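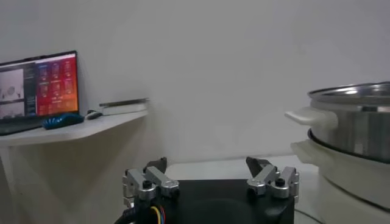
*The white shelf and the cooker in our practice kitchen.*

# About Clumalmont

Clumalmont is a small cookery and home skills school on Nasodska Street. We teach adults how to cook everyday meals in small kitchens, with one ring, one pot and not much worktop. Our first course ran in April nine years ago with a single table and two borrowed hobs. We now have three teaching rooms and a practice kitchen, and 2,547 people have finished at least one course with us.

Most of our learners live in rented rooms, studio flats or student halls. Some have just moved out of home. Others have cooked for decades in a full-sized kitchen and have had to get used to a much smaller one. The courses are the same for everybody, and you don't need any experience to join.

## What we teach

The main course is called **One Pot, One Shelf**. It takes six weeks, with one session of two and a half hours each week.

- Week 1: setting up a small kitchen, plugs, steam and where things go
- Week 2: rice, barley and other grains
- Week 3: soups and stocks
- Week 4: beans, lentils and chickpeas
- Week 5: stews and braises with meat or without
- Week 6: planning a week's meals and shopping for them

We also run single sessions on bread without an oven, packed lunches, and cleaning and descaling. The cleaning session is the one people put off booking, and it fills up last every term. We keep it on the list all the same.

## The practice kitchen

The practice kitchen is laid out like the kitchens our learners go home to. It has white walls, a white tabletop and a wall shelf. Cooking is done on a white electric cooker with a stainless steel pot and a metal lid. The pot handle is white plastic.

The shelf takes whatever would otherwise end up on the table. A laptop can stay open at one end, with a mouse beside it, and there is room further along for something flat such as a book or a box. In week 1 we spend a good half hour on this. Learners bring a list of what they keep next to their own cooker and we work out what can move up, what can go in a cupboard and what has to leave the kitchen altogether.

A few rules apply in every room:

- Pot handles are turned in, away from the edge of the table.
- Lids are lifted away from you.
- Flexes are kept clear of the cooker.
- Shelves are wiped down at the end of the session, including underneath.

## Recipes and notes

Every learner gets the Temen file, our own set of recipes. It has 146 recipes, all written for one pot and tested in our kitchen before they go in. Quantities are given for one person and for two. You can have it as a printed folder or read it on a screen while you cook. New recipes are added each spring, and old ones come out if learners keep telling us they don't work.

Recipes that need a second pan are marked with a small circle in the corner. There are very few of them.

## Where our ingredients come from

Vegetables, pulses and flour come from Pavlović, a family grocer two doors down. They deliver before the morning session and take back the crates in the evening. Spices are bought in bulk and kept in jars in the store room. Anything left over at the end of the day is divided between the learners, so please bring a container with a lid.

## Courses and prices

The six-week course costs 59 a month, payable at the start of each month, and includes all ingredients and the Temen file. Single sessions are priced separately and listed on the bookings page. Aprons, knives and chopping boards are provided. Groups have no more than eight people.

If you have to miss a week, tell the office and we will find you a place in another group. We can't refund single sessions cancelled on the day.

## Visiting us

The entrance is through the courtyard on Nasodska Street, next to the bicycle racks. The teaching rooms are on the ground floor and have step-free access. The store room and office are upstairs. You are welcome to look round before booking, but ring the office first as the rooms are often in use.

Page last updated Jun 26, 2024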